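Tischdecke aus Leinen waschen und glätten

Drucken | Per E-Mail senden 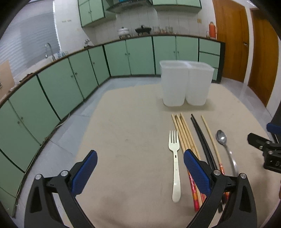
Beige Decke mit leichten Falten, darauf das Besteck und Essstäbchen.

Eine Leinendecke bekommt schnell Falten, aber man kann sie mit wenig Arbeit wieder schön machen. Ich benutze seit mehreren Jahren die Decke «Viklund» von Bevitz, 90 cm breit, und wasche sie immer auf dieselbe Weise.

1. Krümel draußen ausschütteln. Flecken von Soße oder Fett mit etwas Gallseife einreiben und eine Viertelstunde warten.

2. Die Decke allein oder mit wenigen hellen Teilen in die Maschine geben. Auf dem Etikett von meiner Decke stehen 60 Grad, ich nehme meistens 40. Bitte keinen Weichspüler, das Leinen saugt danach schlechter.

3. Niedrig schleudern. Bei 1.000 Umdrehungen hatte ich tiefe Knicke, die auch das Bügeleisen nicht ganz entfernt hat.

4. Die Decke sofort herausnehmen, an den Ecken ziehen und über zwei Leinen hängen.

5. Bügeln, solange der Stoff noch feucht ist, zuerst von links. Für meine Decke brauche ich etwa 13 Minuten. Ist sie schon trocken, sprühe ich sie mit Wasser ein und rolle sie kurz zusammen.

Zum Aufbewahren rolle ich die Decke auf eine Papprolle. Beim Falten sollte man die Linie jedes Mal ein wenig anders legen, sonst wird der Stoff dort dünn.

Zuletzt aktualisiert: 12. Februar 2022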